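Teaching by Demonstration at Pillstead: Frequently Asked Questions

For new operators, and for anyone booking time at the two-arm table.

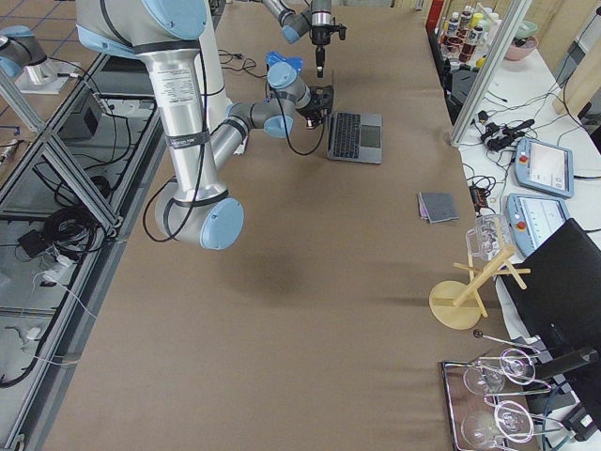 Temitope Yusuf asks whether you need to know how to program before you can do a shift. You don't. Operators show the arms what to do and the software stores the movements. If you can fold a tea towel and follow a checklist, you can learn the rest in your first week.

What is the difference between hand guiding and remote control?

In hand guiding you hold the arm near the wrist and move it yourself while the motors go slack. In remote control you sit at the operator's station and move a pair of small handles, and the arms copy you. We use hand guiding for single-arm jobs and for setting start positions. Nearly all two-arm work is done by remote control, as one person can't push two arms around and work the grippers at the same time.

Which tasks are being taught at the moment?

Closing a laptop, folding a small cloth, hanging a mug on a rack and moving wine glasses in and out of a tray. The task list is kept in Virk, our booking and logging program, and changes every few weeks. Check it before you start, even if you were on the same task the day before.

How long is a shift?

Four hours, with a break of at least 15 minutes in the middle. Remote control is harder on the shoulders than people expect. Stop sooner if your hands get tired, and put a note in the log so the gap in the recordings makes sense to whoever reads it.

How many demonstrations does a task need?

It depends on the task. The cloth fold was set at 400 and later raised to 600 when the first set gave poor results near the table edge. The mug task stands at 1,633 and is closed for now. You don't have to reach a number in your shift. A slow, clean demonstration is worth more to us than several rushed ones.

What counts as a good demonstration?

Start from the home position. Move at a steady pace. Don't wave the gripper about while you decide what to do next. Finish with the object released and both arms clear of it. If you paused to think for more than a couple of seconds, mark the recording "hesitant" in Virk and do it again.

I dropped something or missed the grasp. Should I delete the recording?

No. Mark it as failed and keep it. If you missed the grasp, recovered and finished the job, mark it "recovered". Genji Tanabe sorts these separately and has asked for more of them, particularly for the glasses.

Can I help the robot with my hands partway through?

Not while recording. If an object slips out of reach, end the recording, stop both arms, move the object and begin again. A hand coming into view spoils the recording, and it's also against the safety rules.

Where should objects be placed at the start?

Somewhere different each time. Virk gives you a rough position and angle before each recording. Try to follow it, but you don't need a ruler. The most common fault we find in new operators' work is that everything drifts back to the same comfortable spot by the end of the shift.

When do I use the emergency stop?

Whenever you're unsure. There is one on each teach pendant. Know where both are before you enable the arms. No one will ask you to justify pressing it. Afterwards, twist to release, clear the message on the pendant and bring the arm home at low speed. If the message won't clear, leave the arm as it is and call Takumi Sugawara.

Why does the arm lag behind my hand?

A small delay is normal. The speed limit also holds the arm back if you move too fast, and it will catch up when you slow down. If the lag is there even in slow movements, restart the Stumico link from the station menu. Restarting it more than 2 times in a shift should be reported.

I'm left-handed. Is that a problem?

No. The handles can be swapped in the settings, but please don't swap them in the middle of a task. The left handle has to drive the same arm for the whole set.

Who looks at the recordings?

Tomomi Furukawa reviews a sample from every shift and sends comments through Virk. New operators have all their recordings reviewed until the end of the second week.

Can I see how the trained robot does?

Yes. Test runs are held at 3:30 in the afternoon when a new version is ready, and operators are welcome to watch from outside the enclosure. The next batch, for the cloth and the laptop, is planned for September.

How do I book?

Through Virk, under "Two-arm table". Cancel by noon the day before if you can't make it.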